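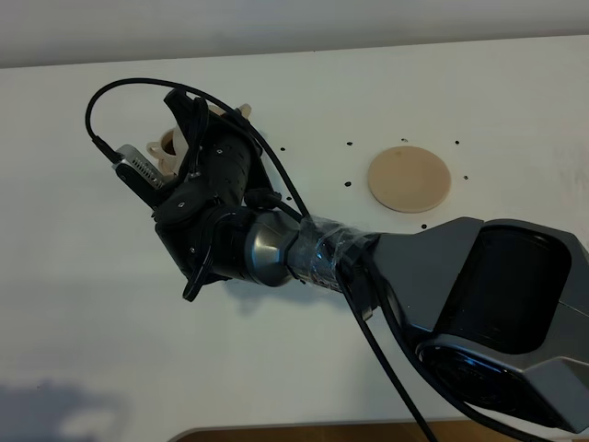 Figure 3. Robot arm reaching over a white tabletop, with clear tape wound around the wrist section.

4. The False Ending and the Closing Scene

4.1 Definition and scope

The term "false ending" is used in this section for any point in a film at which the story gives the usual signs of being over and then continues with a further threat. The signs meant are familiar to any viewer of the form. The music resolves or stops. The killer or creature is seen to fall, burn, or drown. The surviving characters are moved to a new and safer place, often an ambulance, a hospital bed, or the back seat of a car. A false ending requires at least two of these signs to occur together. A single quiet moment between attacks was treated as a pause and was left out of the count.

A separate term, "coda shock," is kept for a last fright that is not followed by any further story. The hand that comes out of the soil just before the credits is a coda shock. Earlier writing on the subject has tended to group the two devices together, and the present authors did the same in the pilot stage of the work. They do different jobs. The false ending restarts the plot and must be paid for with more scenes. The coda shock costs almost nothing to film and asks nothing of the script, and many of the producers whose papers were read for this study added one after the main shoot had ended.

4.2 The sample

The sample consists of 50 feature films held in the Feng collection, all of them made outside the larger studios and released mainly for home viewing. The greater part came to the collection through Flendosell, a distributor that bought finished films outright and sold them to rental stores. Flendosell kept careful files. For most titles the collection holds a shooting script, a list of cuts, and letters between the distributor and the director, and for a smaller group it holds more than one version of the final reel.

Films were included if they had a single main threat, either human or supernatural, and if a complete copy could be viewed. Anthology films were excluded, as were sequels made by the same director within the collection. Sihan Feng supplied the viewing copies and confirmed which version of each title had been sold to stores. In cases where the store version and the director's version differed in their closing scenes, the store version was used for the main count and the other was set aside for the discussion in 4.4.

Each film was watched by two readers, Chenxi Jiang and Shufen Ye, who marked the closing scenes separately and then compared their notes. Disagreement was most common in films about possession. In a slasher film the fall of the killer is a physical event that both readers could place without trouble. In a possession film the spirit may leave the body in one scene, speak again from another room in the next, and be named as gone by a priest who is later shown to have been wrong. Guangming Yuan acted as third reader for these titles and his decision was taken as final.

4.3 Findings on placement

False endings in the sample fall into three groups according to what has changed when the story resumes.

In the first and largest group nothing has changed except the belief of the survivors. The killer was thought dead and is not. These films tend to resume in the same place where they stopped, and the resumed part is short. Scripts in this group often describe the return of the killer in a single line, and the shooting schedules show that the scene was usually filmed on the same night as the apparent death. The reasons seem plain enough. The location was already lit, the cast was present, and the makeup had been applied.

In the second group the threat has moved to a different person. This is the common pattern for the possession films. The first victim is freed and a friend, parent, or doctor is found to be carrying the spirit. The resumed part is longer here, as the film must establish the new host and give the remaining characters time to discover the fact. Several directors wrote to Flendosell to ask for additional running time on these grounds, and the distributor's replies were consistent. It would accept a longer ending if the opening was shortened to match.

The third group is small and contains nine films. In these the apparent ending is shown to have been a dream, a vision, or a story told by one of the characters. Both readers found this group the hardest to place, and the letters suggest that store customers disliked it. One rental chain asked for a warning sticker on a film titled Derau, in which the final rescue is shown to be the wish of a dying skier. The sticker was never printed. The request is of interest mainly for what it assumes, namely that a customer who had paid for a horror film was owed a settled outcome of some kind, happy or otherwise.

No clear link was found between the budget of a film and the presence of a false ending. There was, however, a link with the number of surviving characters. Films that reach their first apparent ending with one survivor usually go on to a coda shock and stop. Films that reach it with a couple are far more likely to resume the plot, and in the resumed part one member of the couple is usually lost. The couple appears to work as a reserve on which the writer can draw.

4.4 Alternate final reels

The alternate reels deserve a fuller study than can be given to them in this section. They show that the choice of ending was seldom settled by the script. In the case of Semix, a film about a radio station taken over by a voice from an unused channel, the collection holds a quiet ending in which the engineer shuts off the transmitter and walks home, and a second ending in which she arrives home and finds the radio playing. The second was filmed in July, well after the rest of the production, with a different actress seen only from behind. Flendosell asked for the change after a buyer complained that the tape "finished before it was finished." The director, in a letter that is otherwise friendly, asked that his name be made smaller on the box.

Alistair Nisbet has argued, in a reply to an earlier draft of this paper, that such additions should be read as damage done to the work. The authors take a more cautious view. It is true that the second ending of Semix contradicts what the film has said about how the voice travels. It is also true that the quiet ending leaves open a question raised in the opening scene, and that the added scene answers it. A reader of the shooting script would find the hint of the home radio already there, in a scene that was cut for length. The distributor did not know this. The addition was made for commercial reasons and happened to restore part of the earlier plan.

4.5 Viewer responses

A screening was held to test whether present-day viewers recognize the false ending as such. The film chosen was Derau, for the reason that its store version had no coda shock that might confuse the result. Fifty viewers took part. They were asked to raise a card at the moment they believed the film to be over, and could raise it more than once.

Most raised the card at the first apparent ending, and a good number raised it again at the true one. A smaller group did not raise the card at all until the credits. In the written comments these viewers said that they had looked at the clock, or that they had noticed that one character had not been seen for some time and was therefore still expected. Viewers who described themselves as regular watchers of horror films were not noticeably better at the task than the rest, although they were more confident in their comments afterward.

The result should be treated with care. Raising a card is an unusual thing to do while watching a film, and it may have made viewers more alert to endings than they would be at home. A rental customer could also read the running time on the box and would have had a fair idea of how much tape remained. The effect of that knowledge on the original audience cannot be recovered from the screening, and is taken up again in Section 5 with reference to the box designs.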